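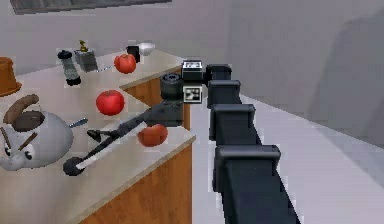

Xóchitl Montes wrote in to say that I'd been unfair to long fingers, and that if I was going to keep recommending the short Urent gripper to everybody with a crowded counter, I should at least run the two of them through the same kitchen before opening my mouth again. Fair enough! She builds her own scenes and has put more hours into simulated grasping than I have, so when she pokes me I usually end up losing a week to it. This time it was more like a week and a half.

So I've been in the simulator every evening with the same arm and two grippers. One is the Urent, with the stubby parallel jaws I've been using since winter. The other is the Zuvaton model, the one with long, skinny fingers that splay out from the body and end in small black tips. I'd tried the Zuvaton once before, dropped a pear on my first attempt, and went back to what I knew. That was the whole basis of my opinion, which I'm now a bit embarrassed about.

Everything below is simulation. I don't own either of these in metal, and at the prices I've seen I'm not about to.

## The kitchen

I used the L-shaped counter again, the pale one with the wood-grain cabinets, because it's cluttered in an annoying way. There's a tomato out near the front edge, which is easy, and then things get worse the further back you go. The apple lives near the rear wall with a cup and a bowl standing behind it, and the pepper grinder is over at the back left next to a gray box with a little gold figurine on top. (I love that figurine. I have knocked it off so many times.) The kettle has a cartoon face with thin brown eyebrows, and yes, I talk to it.

My rule was that each gripper got the same tasks from the same starting pose: pick the front tomato, pick the middle tomato, pick the apple, and move the kettle by its handle. Five tries each. I let the planner do what it wanted on the approach and only stepped in when it got itself stuck in a loop, which is a Meléndez planner thing and not really a gripper thing. More on that further down.

## Front tomato

No drama. Both grippers got all five. The Urent is quicker here because it doesn't have to open so wide, and the jaws come down square on either side and that's that. With the Zuvaton you get this big lazy sweep of the fingers first, and it looks as if it's about to clear the whole counter onto the floor, and then it closes very gently. I found it kind of soothing after a while.

The one thing I did notice is that the wrist has to sit higher with the long fingers. That sounds obvious when I type it out, but I hadn't thought through what it does to the camera. My wrist camera settings were tuned for the Urent, so with the Zuvaton mounted the fruit was further away than the settings expected and the depth got mushy. I fixed it by redoing the near and far limits, which took one evening and a fair amount of muttering. If you're switching between the two, save your camera settings per gripper. I overwrote mine on the first night and had to put them back from memory.

## Middle tomato

Here's where Xóchitl started to look right. The tomato in the middle sits between the kettle and the back of the counter, and to get a short gripper down to it you have to bring the gripper body down too, and the body is the fat part. The Urent bumped the kettle on two of its five tries. It didn't tip over, it only slid, but I count a bump as a fail, and I'd have been strict about it with the other one.

The Zuvaton went five for five. The fingers go down, the bulk stays up in the air, and the kettle keeps its eyebrows to itself. I watched the replays at quarter speed and there's a moment where the shorter finger – the other one is noticeably longer – swings right past the side of the kettle with hardly any room. I was sure it would clip. Nope.

## Apple, way in the back

I expected the long fingers to run away with this one and they didn't. Reach was fine. Grip was the problem. When you're picking at full stretch with the fingers at a low angle, the pads don't meet the apple squarely, and it rolls. There's a white pad running along the inside of the finger near the end, and if the contact lands on that, you're good. If it lands on the rounded tip, the apple squirts out sideways toward the pepper grinder like a bar of soap.

I got better results after I told the planner to come in steeper, but then the wrist got close to the cup and bowl and it started refusing plans. The Urent was slow and fussy back there and took the long way in every single time, but once it had the apple, it had the apple. I'd call it the winner on that task, and I'd also say I wouldn't want to sit through it for a living.

## The kettle

Handle grasps are their own little world. The handle arches right over the top, so there's loads of room for a finger to get under it, and the Zuvaton did that nicely. Then it lifted and the whole kettle swung. Long thin fingers plus a heavy thing hanging off them is a pendulum, and my controller gains were much too stiff for it. Mostafa Abdel Rahman had warned me about this in the forum thread on Evness (the controller package I've been running) and told me to soften the wrist before I touched anything else. I did not listen. I touched everything else first. Then I softened the wrist and it was fine.

His other suggestion was to slow the lift down for the first bit and then let it speed up, and that helped more than I thought it would. The swing never gets going. I've left it in for the Urent too, even though the Urent didn't need it.

## That planner loop

If you use Meléndez with a wide-opening gripper, check what it thinks the open width is. Mine had the Urent's width saved and kept planning approaches for a gripper that wasn't mounted anymore. The fingers would arrive, find themselves in the wrong place, back off, and try the same approach again. Forever. I sat there on Thursday with a sandwich watching it do this and thinking how patient it was, and it took me until the end of the sandwich to look at the config.

Also, the marker tag. I run a black-and-white square tag on the side of the wrist so I can check the arm's pose against an outside camera, and I'd half thought of pulling it off to tidy up the model. Glad I left it. It's how I found out that my new gripper mount was turned by 2 degrees compared with the old one, which would have been a miserable thing to chase through the finger positions.

## Where I've landed

For a messy counter with tall stuff standing next to small stuff, I'm switching to the long fingers. The middle tomato sold me. I plan on going back to the Urent when I'm working deep in the back or when I need something held hard, and I'm keeping both sets of configs in separate folders with very loud names.

I know some of you will ask about soft fingers. I've got a set half modeled and they currently explode when they touch anything, in the sense that every vertex leaves the building. So not yet!

Xóchitl, you were right about the kettle gap and I was right about the apple, and I'm going to say we split it. She's already replied that five tries isn't enough to say anything about the apple, and she wants me to run nine with the steeper approach and the bowl moved. I'll set that going tonight and put the numbers in the comments when it's done.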